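Mi lata verde y el desorden de la oficina

Llevo desde mayo prometiendo que iba a escribir sobre el desorden de la oficina y al final lo que me ha hecho sentarme ha sido un refresco. Así funciona este blog, ya lo sabéis.

Os pongo en situación. Desde que nos mudamos de Montecinos al local nuevo tenemos bastante más espacio, techos altos y oscuros, con todo a la vista, y unas luces redondas que a mí me encantan y que Ming-te Hung odia con toda su alma (dice que le dan directamente en la calva, y algo de razón lleva). Lo lógico habría sido que con más sitio estuviéramos más ordenados. Pues no. Las cosas se han estirado hasta ocuparlo todo, como los gatos en las camas grandes.

El punto negro es la zona de los carritos. El rojo, en concreto. Lo compramos para que rodara, para llevar los trastos de una mesa a otra, y en la práctica se ha quedado clavado en su esquina con cosas encima que ya no sé ni de quién son. Al lado está el monitor blanco con su maraña de cables por detrás, que cada vez que hay que cambiar uno toca seguirlo con el dedo como en los pasatiempos del periódico. Y luego el corcho. Qué ilusión me hizo el corcho cuando lo colgamos! Iba a ser el centro de la vida social: menús, cumpleaños, avisos, fotos del verano. Ha acabado siendo un sitio muy bonito donde pinchar un papel y olvidarse de él. 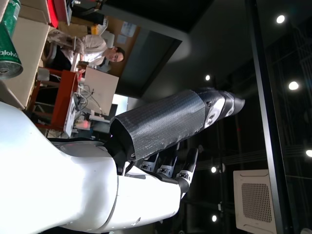
La esquina del carrito rojo, con el corcho al fondo y una lata verde arriba a la izquierda.

El caso es que en junio decidí que aquello se ordenaba sí o sí, y me quedé una tarde con Phong Đỗ, una bolsa de basura grande y muchas ganas. Empezamos por los cartones. Tenemos un problema serio con los cartones. Llega un paquete de Larnoseo, se abre, la caja se queda en la mesa "por si hay que devolverlo", a la semana alguien mete algo dentro y ya es un mueble. Con las solapas medio rotas y la cinta colgando, pero mueble. Phong defendió una de esas cajas durante un buen rato y sigue ahí, os lo digo ya.

Después fuimos a por los cables. Compré bridas de velcro, una bolsa de 100, convencida de que me iban a durar años, y ya queda menos de la mitad. Las recomiendo mucho, eso sí, se quitan y se ponen sin tijeras y no te dejas los dedos. Lo de etiquetar cada cable lo dejo para otro día (otro mes, otra vida).

Y entonces llegamos a las latas. Madre mía, las latas. Todo viene de que Usa Rungrueang descubrió una tienda en Prondville donde venden refrescos coreanos y apareció con una caja de 24 que nos duró poquísimo. Es lo que en Corea llaman sidra, pero de manzana no tiene nada, y de alcohol tampoco: es una gaseosa dulce tirando a lima y limón, con muchísima burbuja. Si la pides pensando en Asturias te llevas un chasco tremendo. Yo la probé templada la primera vez y no entendí el entusiasmo. Bien fría, con la comida picante del mediodía, ya es otra historia, y ahora me tomo roughly… perdón, que se me cuela el inglés del trabajo, más de las que me convienen.

Además la lata es preciosa. Ese verde profundo, las letras blancas enormes en coreano, el aluminio que brilla con cualquier luz. Detrás de los ingredientes ando yo todavía, porque la letra es minúscula y mi coreano se limita a saludar y dar las gracias. Sé reconocer la palabra sidra, que para lo que hace falta me vale.

El problema es que se van quedando por las mesas. Y nuestras mesas son de ese gris oscuro con textura que parecía tan sufrido en el catálogo de Flesier y que luego enseña cada mota de polvo. Pasas el paño, te das la vuelta y ya hay puntitos blancos otra vez. Probad con microfibra apenas húmeda, en seco lo único que haces es pasear el polvo de un lado a otro.

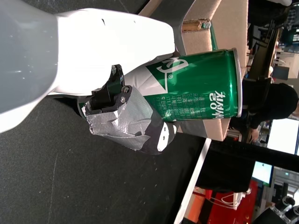 Yaowalak Wiriya opina que me quejo de vicio, que una mesa con una lata encima es una mesa donde se trabaja, y que lo que sobra en esa oficina son los cartones y el sermón del paño. También dice que esa sidra está mucho mejor en vaso, con hielo y una rodaja de pepino. Lo del pepino lo voy a probar.

Lo que hemos hecho con las latas es poner dos cubos junto a la puerta, uno para aluminio y otro para el resto, y de momento se respetan bastante. Duangjai Kongkaew ha pedido que le guardemos unas cuantas vacías para plantar albahaca en el alféizar, así que si algún día veis la ventana llena de macetas verdes, ya sabéis de dónde salen.

Me queda pendiente el carrito rojo. Hay cosas en la balda de abajo que no me atrevo a tocar sin preguntar antes, y preguntar me da una pereza enorme. Si alguien tiene un buen sistema para que los carritos compartidos no acaben de trastero, los comentarios están abiertos!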